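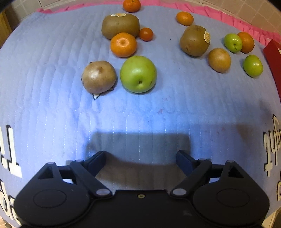

5th April
Karim Srour

Surface soiling check on the Kartha quilted cover, second round. Carried over from March, when the cover was tested with dry goods only. Question for this round is whether loose fruit marks the quilting or rolls far enough to be a nuisance when the cover is used as a sorting surface. Fruit was placed directly on the pale blue cloth with no tray, spread out with gaps and a few pieces touching. Kiwis, mandarins and green fruit are all in the set, and the stickers were left on the kiwis. Sticker adhesive is one of the things Aarti wants to know about, so they should stay on until the end of the run.

Cover weight before the run, after brushing: 610 g. Balance zeroed twice. Room humidity 52 percent on the wall meter. No correction applied.

Placement procedure, same as the March sheet:
- Brush the cover, flatten by hand, do not iron.
- Set each piece down, do not drop or roll it.
- Leave for 29 minutes.
- Lift straight up and bag by type.
- Weigh the cover again and go over it under the bench lamp.

Result on weight: no change the balance could resolve. Under the lamp I found 3 faint spots, all small, all on the raised part of the quilting and none in the stitch lines. Could be skin residue, could be old. I did not map the cover under the lamp beforehand and should have. Circled them with tailor's chalk and left them for Aarti Katiyar to look at before anything gets washed.

Rolling: the kiwis stayed put. The mandarins settled once and then held. The smallest round pieces are the ones to watch - they follow the dips between the quilted sections if the cover is tugged from one side. A stiffer backing would help. Sturnis has a felt underlay in the right size, not yet ordered.

Still open: whether the Brasix detergent lifts adhesive without fading the blue. Swatch test first, on the offcut in the second drawer. The Vilance cover gets the same run afterward, with a lamp check before as well as after. Aarti has the March sheet if anyone needs the dry goods numbers.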